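Filed under: Home & Moving

Araba Amoah
15 September 2025

Moving out of my place in Hornville this month. Posting what I learned from the last move, which was in February and went badly.

Start with the kitchen. It takes longer than any other room. I gave it one evening last time and was still wrapping plates when the truck pulled up.

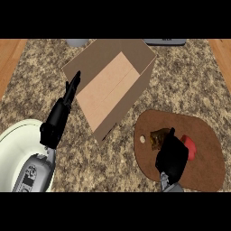
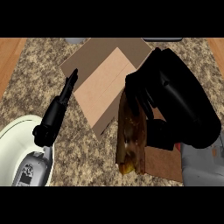 Small boxes for heavy stuff. Canned goods, books and cast iron all go in small ones. Save the big ones for bedding and coats.

Write the room on the side of the box, not the top. Once they're stacked you can't read the top.

Get quotes from more than one mover. I asked 3. The cheapest was $400 less than the highest for the same date and the same stairs. Read what they say about stairs, though. One charged extra per flight.

Change your address with the bank first, then the post office. My bank took 6 days to update and I missed a new card.

Pack a bag like you're going away for two nights. Clothes, chargers, medicine, toilet paper. Keep it with you in the car and don't let anybody load it.

Take meter readings on the day you leave. I got billed for the next tenant's first week in Vukari and it took two months to fix.

Will post the cleaning list tomorrow. The oven is its own thread.

Recent posts
Getting your deposit back in Hornville
Bus routes from Bemia to Ung
What to do with leftover paint
Defrosting a freezer before a move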